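Ticket 2770: Upstairs unit blowing lukewarm air, breaker tripping
Status: Resolved
Opened by: Florencia Leiva, Dandthorpe
Assigned to: Obinna Idahosa

Florencia Leiva wrote:
Hi all! Heat pump was put in back in February and we've loved it, it got us through the end of winter beautifully. Now that it's hot out, the upstairs air handler runs and runs but the air at the vents is barely cool. Breaker for the outdoor unit has tripped twice. Thermostat is set to 74. Downstairs is on its own system and is fine.

Obinna Idahosa wrote:
Thanks Florencia, great details, that helps a ton! Could you check two things for me? Is the outdoor fan spinning when the thermostat calls for cooling, and what does the filter look like? Please leave the breaker off if it trips again.

Florencia Leiva wrote:
Fan starts, then quits after a few minutes. Filter was gray and furry, so I swapped it. A little better at the vents, but the fan still quits. The air is weakest in the bedroom. 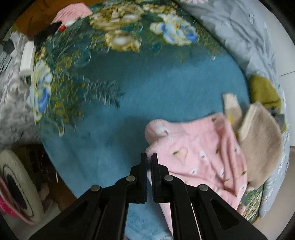
Attachment 1: upstairs bedroom, blue blanket and pink fleece on the bed

Obinna Idahosa wrote:
Got it, thank you! A fan that starts and then drops out makes me want to look at the capacitor. I'm sending Hipólito Núñez out on 7th July, morning slot.

Hipólito Núñez wrote:
On site. Run capacitor was weak on the fan side, well under its rating. Replaced it, rinsed the outdoor coil (so much cottonwood fluff!) and tightened a loose lug at the disconnect. Ran cooling for an hour with no trips. Supply air is 14 degrees colder than when I got here, and the fan sounds lovely and smooth.

Florencia Leiva wrote:
It's cold up here!! I slept under a blanket last night and I couldn't be happier. Thank you both!

Obinna Idahosa wrote:
Love hearing that! Part and labor are covered under your install warranty, so there's no charge. Closing the ticket, but reply any time and it will reopen.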